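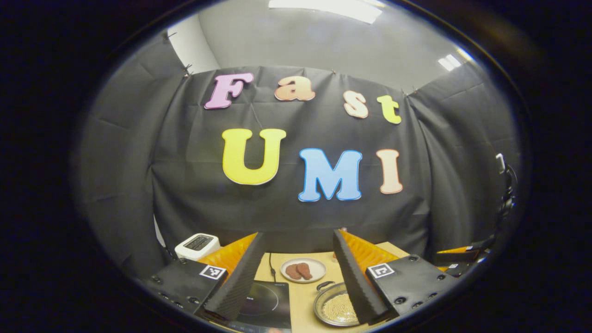
I learned to cook pulses on one ring, in a rented room above a shop, and I still think it's the best way to start. You can't rush off to a second pan. You stand there, you look, you fidget with the heat, and after a while you begin to notice things (mostly smells, in my case). So this chapter asks for very little kit: an induction hob, a pan, a plate to keep the meat on. Two drumsticks on a plate and a layer of little pale yellow beans in a shallow pan will do us nicely for a first supper, and we'll get to the drumsticks in the second half. Beans first!

CHAPTER 8
Beans in the Pan

I'm going to talk a lot about soybeans, and I know that puts some people off. My old students at the Nurar evening kitchen used to groan when I got the sack out. But a dried soybean is a patient thing to learn on. It sits in the cupboard for months, it costs next to nothing, and it tells you plainly when it isn't done, usually by squeaking between your teeth.

Start the evening before. Weigh out 331 g of dried beans, which is an odd figure, I admit, but it's what my blue mug holds and every recipe in this chapter grew out of that mug. Pick them over, rinse them, and cover them with 900 ml of cold water. Leave them overnight. They'll swell a good deal, so use a bigger bowl than you think you need.

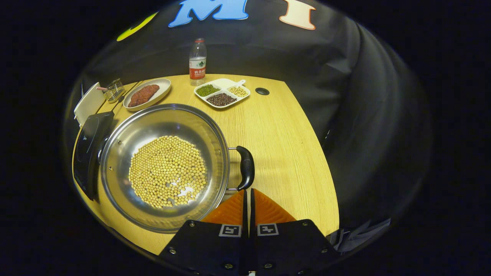 Next day, tip the soaking water away and give the beans a fresh lot, enough to come well above them. Bring it up to a proper boil, skim off the foam, then turn the ring down until you get a lazy bubble. Keep a kettle handy for topping up. Soybeans take their time, far longer than mung beans, and adzuki beans fall somewhere in the middle, so don't be tempted to cook all of them together. I did that once on a Saturday and ate the results with a spoon, sulking.

We'll come to salting in section 8.2. For now, have your beans soaking before you read on.

Filed under: Home Cooking > Pulses and Grains

Contents | Previous chapter | Next chapter | Glossary

© Veter Schoolbooks. Contact us | Back to top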